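Finishing the Kiiskinen Notebook

I finally got to the last page of the Kiiskinen notebook in April, and I have been walking around grinning ever since. If you've been reading this blog for a while you know I've been chipping away at it every evening after supper, one or two pages at a time, with a dictionary on one side and a mug of tea on the other. All 376 pages! I did a little lap of the kitchen.

For anyone new, the notebook is a copy of a farm diary kept by several generations of one family on the edge of a village called Clunden. The earliest entry is from 1722, and it is about a cow. Most of them are about cows, or rye, or the ice going out, and I love every one of them. The second writer had terrible handwriting and wonderful opinions. He thought his neighbor plowed too shallow and he said so for eleven years running, sometimes in the margin of an entry about something else.

The part I want to talk about today is the weather, though, and I got more excited about it than I ever expected to. Starting in the middle section there is a short weather note at the end of nearly every entry. Just a word or two: "hard wind," "gray," "gray again," "frost on the beans." When I was first reading I skipped right over them (sorry, weather). Then I went back and began copying them into a plain table with the month on one side and the note on the other, and the whole thing came alive. You can watch a bad spring roll in. You can see the writer get tired of it too, because the notes shrink down to a single letter — g for gray, I'm fairly sure — and then one morning there's a full sentence about the sun on the barn roof.

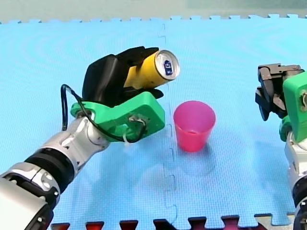
Silver arm, bright green bracket.

I have 290 of these notes typed up so far. My friend Aleksi Aaltonen, who reads old Nordic handwriting the way I read cereal boxes, went through my trouble list with me over a long phone call and fixed 41 words I had wrong. My favorite was one I'd been reading as "sadness." It's "sleet." I had built an entire sorrowful winter for this poor man in my head, and he was just telling us it was sleeting! I still think he sounded a bit down, but I've taken it out of my notes.

If you want to try something like this yourself, please do. Small local archives are full of diaries and account books and recipe collections that hardly get looked at, and the people at the desk are usually thrilled when you ask. Start with a short one. Get used to how the writer makes an s and an f before you worry about what anything means, and write your guesses in pencil. I type mine up with a question mark after every word I'm not sure of, and it's a great feeling when you can go back and delete one.

Next up is a thin household book from Wendgate, mostly lists of candles and thread, with what looks like a plum cake recipe stuck in near the back. The amounts are all in "cups as before," and I haven't found the before yet. I'm going to bake it anyway this weekend and guess at the flour. If it comes out edible I'll post the recipe.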